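Stoton Garment Care -- Folding and Storage FAQ

Last revised Thursday, July 8, 2021

This page covers folding, stacking and storing knitwear and light cotton garments, mainly T-shirts. Questions about washing temperatures and stain treatment are handled on the Laundering page. Questions about the Idetti shelf inserts are at the bottom.

GENERAL

What counts as a T-shirt for the purposes of this page?

Any short-sleeved, collarless knit top with a body cut more or less as a rectangle. Polo shirts, henleys with a long placket and anything with a stiffened collar fold differently and are covered under Collared Garments. Long-sleeved T-shirts follow the same steps with one extra sleeve fold, described below.

Does folding method affect the life of the garment?

Slightly. Jersey knit recovers from most creases after one wash. What does not recover is stretch at the shoulder, which comes from hangers, and wear along a sharp fold that has been pressed in the same place for a long time. A shirt stored flat under light pressure will outlast the same shirt on a wire hanger in nearly all cases.

Should shirts be fully dry before folding?

Yes. Check the underarm seam, the collar rib and the bottom hem, where the fabric is doubled. These dry last. If any of them feels cool to the back of the hand, leave the shirt out for another hour. Folding damp jersey sets creases and, in a closed drawer, produces a stale smell that will transfer to the rest of the stack.

How soon after the dryer should I fold?

Within a few minutes if you want to skip ironing. Shirts left in a heap while warm take on the shape of the heap. If you cannot fold right away, lay them one on top of another over a chair back or the edge of the basket.

THE WORK SURFACE

How large a surface do I need?

Large enough to lay the shirt out with both sleeves extended. For adult sizes this is a good deal wider than people expect. A bed is large enough but too soft: the fabric sinks, the folding edges drift, and the finished stack comes out uneven. A table is better. The floor is acceptable if it is clean and you can tolerate kneeling.

What should the surface be made of?

Anything flat, clean and slightly grippy. Glass and polished stone are poor because jersey slides on them when you pull a fold across. Cardboard is good. A flattened shipping carton over a tabletop costs nothing and can be thrown out when it gets dirty. Bare unfinished wood will snag fine knits. A wool blanket is not recommended, as it sheds.

Is it worth marking the surface?

If you fold in quantity, yes. Two parallel lines set to the width of your shelf or drawer give you a reference for the side folds, and a line across them gives you a place to set the hem. Use a tape that lifts cleanly. Painter's tape and most colored paper tapes are fine. Do not use duct tape, which leaves adhesive on the table and eventually on the clothes. Pen and marker lines are also a bad idea, for the obvious reason with white shirts.

How wide should the marked area be?

Measure the inside of the drawer or shelf, subtract a finger's width on each side, then divide by the number of stacks you intend to keep side by side. Mark that width. Do not work from a published "standard" width. Drawers vary too much.

What height should the table be?

Level with the hip bone or a little above. Kitchen counters suit most adults. Dining tables are low for this work and will be felt in the lower back after a full load.

THE FLAT FOLD

What is the basic sequence?

1. Lay the shirt face down with the collar away from you. Smooth from the center outward.
2. Fold one side in toward the center, along a line running from mid-shoulder to hem.
3. Turn that sleeve back on itself so it does not cross the outer edge.
4. Repeat on the other side.
5. Fold the hem up to just short of the collar.
6. Fold once more in half if the shelf depth calls for it, and turn the shirt over.

Why face down?

So that the front of the shirt ends up on the outside with the neckline centered. Starting face up gives the same packet with the back showing. Either is structurally fine. If the shirt has a print, start face down or you will be unfolding the stack to find anything.

My side folds never match. What am I doing wrong?

Usually the shirt was not square to begin with. Many inexpensive T-shirts are cut from tubular knit, which has no side seams and tends to twist after the first few washes. Lay the shirt flat and check whether the side edge runs straight from underarm to hem. If it spirals, ignore the edge and use the center of the collar and the center of the hem as your reference points. The packet will look right even though the shirt is not.

Uneven smoothing is the other cause. Press with a flat palm. Fingertips drag the knit and leave ripples that shift the fold line.

What do I do with the label?

Nothing. On a face-down shirt the neck label sits inside the collar and stays there. If a label has curled and stands up above the rib, flatten it with a fingertip before the last fold, or it will catch on the shirt stored next to it.

Can I fold the sleeves first?

You can. The sleeve-first method brings each sleeve across the body before the sides are touched. It takes one additional movement per side and is easier to keep tidy on oversized shirts, where the sleeves are long relative to the body. 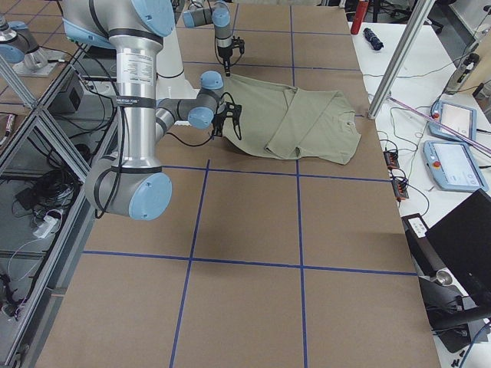 The angle of the sleeve matters less than its bulk. A sleeve laid on the diagonal spreads its thickness over a longer distance and gives a flatter packet. A sleeve folded straight across puts all the layers in one band near the top, and a tall stack of these will lean. If your stacks lean toward the back of the shelf, check this first.

What about long sleeves?

Bring the sleeve across on the diagonal, then turn it down at the elbow so the cuff points toward the hem. The cuff should stop short of the hem. If it does not, turn it back once.

Is there a faster method?

The pinch-and-cross fold, done from the side of the shirt in one motion, is faster once learned. It is less consistent. We suggest it for household use and not for retail shelves or anything that has to be the same width from one packet to the next.

STACKING AND STORAGE

How high can a stack be?

Six adult shirts is a sensible limit for an open shelf. Past that, the bottom shirt creases hard and the stack tips when you pull from the middle. In a drawer the sides give support, but the weight on the bottom shirt is the same.

Flat or on edge?

On edge (filed) is better for drawers, flat is better for shelves. Filed shirts need one more fold so that the packet stands up by itself. Test it on the table: if the packet falls over when you let go, it is too loose or too tall. -- Heavy cotton stands up easily. Thin modal and rayon blends often will not, and should be kept flat.

Do I need tissue between shirts?

Only for garments you intend to leave for a season or longer, or where a printed surface would otherwise touch another printed surface. Plastisol prints can stick to each other in a warm closet.

When should I rotate seasonal shirts?

We do ours in October. Wash before storing even if the shirt looks clean. Body oils that are invisible at the time will yellow in storage, and olive, khaki and gray shades show this less than white does, so the damage tends to be noticed late.

IDETTI SHELF INSERTS

Which insert fits the Pandey wardrobe?

Part 696. It drops onto the existing pins and needs no tools. The older Vamthorpe units have a shallower shelf, and 696 will overhang the front. For those, use the plain divider.

What is the load rating of the divider?

The divider is not load-bearing. It separates stacks. Do not rest a second shelf on it.

How long is the folding guide sheet?

1000 mm, supplied flat. It may be trimmed with ordinary scissors. Trim from the unmarked end.

The guide sheet arrived creased. Can it be flattened?

Yes. Put it face down under something heavy overnight. Do not iron it, as the surface coating softens.

Can I return an insert after fitting?

Yes, provided the clips have not been bent. Keep both clips with the insert -- returns with one clip missing are sent back to the customer.

Who maintains this page?

Kevser Yazıcı, product documentation. Corrections can be sent through the contact form; select "Folding FAQ" from the subject list. Please include the part number from the underside of the insert if the question concerns fit.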